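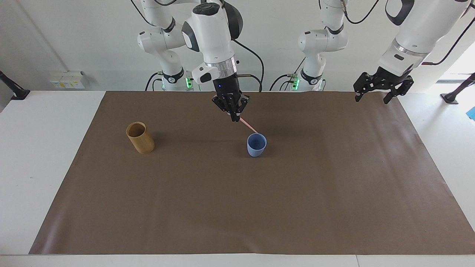

Denulano Moves Stick Sorting at Cadcombe to Two-Arm Benches

CADCOMBE, Monday, November 17, 2025 — Denulano, a contract packer of craft and classroom supplies, has completed the changeover of its small-parts room at Cadcombe to two-arm robot benches. The benches pick thin sticks one at a time and place them into open cups by color. Until August this work was done entirely by hand.

Each bench carries two arms mounted along the rear edge of the table, with a parallel-jaw gripper for single sticks. The work surface is covered with brown paper, which staff replace at the start of every shift. Cups stand directly on the paper, without fixtures. Cup positions are taught by an operator and can be changed without a programmer.

The control software was supplied by Allau, which also ran the acceptance tests. Acceptance required 1000 placements in a row without an operator touching the cups.

"A thin stick is an awkward part," said Zhuoran Yao, integration lead at Allau. "It rotates in the jaws if you hold it too lightly and it marks if you hold it too hard. Most of the commissioning time went into grip force and the approach angle over the rim. The travel between cups took an afternoon."

Denulano has not reduced headcount in the room. The former sorting positions have been regraded as bench operator positions at a higher hourly rate. Operators load material, teach cup positions, clear faults and sign off finished cups. Training takes 2 weeks and is paid at the new rate.

"My wrists are better and my feet are worse," said Meifang Dai, who sorted by hand before moving to the benches. "I used to sit for the whole shift. Now I walk between stations, and I have asked for mats on the floor."

Floor mats and adjustable stools are on order, according to Hrefna Hviid, operations manager at Cadcombe. Hviid said the fault log is reviewed daily with operators present. The most frequent entry is a stick resting across the rim of a cup, which an operator clears by hand with the bench paused.

Short runs of fewer than 200 sticks will continue to be sorted manually. Setup time on the benches does not pay back at that volume, and several customers order only in small lots. Broken and split sticks are also still removed by hand before loading.

Denulano will next evaluate the benches for brush handles. No date has been set.

Press contact: Aoife Rafferty, Denulano, Cadcombe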